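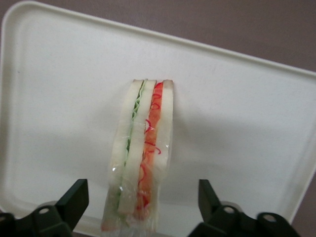

Figure 1. Sandwich on a white plastic tray, cut face up.

Unit 2: Layered Foods and Moisture Migration
Course notes, Food Materials. Prepared by Meriem Cherkaoui

2.1 Scope
These notes cover the movement of water between layers in an assembled food held under refrigeration. Heat transfer is treated in Unit 4. Read the Rarnach handout on water activity before the problem session.

2.2 Driving force
Water moves from a layer of high water activity to one of lower water activity. Moisture content alone does not predict the direction. Two layers with very different moisture contents can be at equilibrium, and two with the same moisture content can exchange water for hours. Typical values of water activity for common components:

Fresh tomato: 0.99
Sliced cooked ham: 0.97
White bread, crumb: 0.95
White bread, crust: lower than crumb, varies with age

The gap between tomato and crumb is small in number but large in effect. The crumb is porous, and free liquid from cut tomato enters by capillary action well before vapor diffusion matters.

2.3 Barrier layers
A continuous fat layer slows transfer. Butter and mayonnaise do not behave the same way: butter is a water-in-oil emulsion, while mayonnaise is oil-in-water and can itself give up water to the crumb. Coverage matters more than thickness. A gap at the edge of the slice acts as a short path, and the wet zone spreads inward from it.

2.4 Simple model
Treat the crumb as a slab with one wet face. For short times the depth of the wet front is

x = k √t

where k is found by experiment. Doubling the depth takes four times as long. The model fails once the front reaches the far face - see Yagi's notes, section 3.

2.5 Problems
1. A front reaches 2 mm in 56 minutes. Find k, then the time to reach 4 mm.
2. Explain why toasting changes k. Consider both pore structure and starting moisture.
3. Sketch water activity against position for bread, butter and tomato at time zero and at equilibrium.

Written answers go to Karim Mahrous before the July session.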